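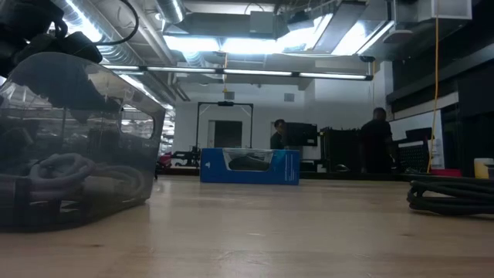 I put off the cable drawer for so long that it stopped closing. Last weekend I finally tipped the lot onto the table and got going, and it took one evening and a pot of tea!

First thing: get a see-through bin. I had a lovely solid one with a lid and never once remembered what was in it, so I kept buying more cords. With a clear or smoky plastic one you can spot the coil you want from across the room.

Long cables get folded into loops as long as my forearm, back and forth, then tied in the middle. Don't wind them tight around your hand and elbow (I did this for years, and my extension cords came out like corkscrews). Stiffer cable and tubing would rather be a ring, so let it be a ring, and lay it flat in the bin with the floppy stuff on top.

Boxes are my weak spot. I keep the box for anything still under warranty, write the month I bought it on the bottom, and go through the pile every August. Window boxes are nice to keep because you can see if the thing is still inside.

Oh, and masking tape flags on both ends of every cord. Both ends! I flagged 13 of mine and found 4 that fit nothing we own.

Comments

Yiran Xiao: Do you tie them with string or those velcro strips? String always knots on me.

Hongjun Hao: Bread bag clips make good flags too, if you write on them with a marker.

Yiran Xiao: Trying the clips tonight, thanks.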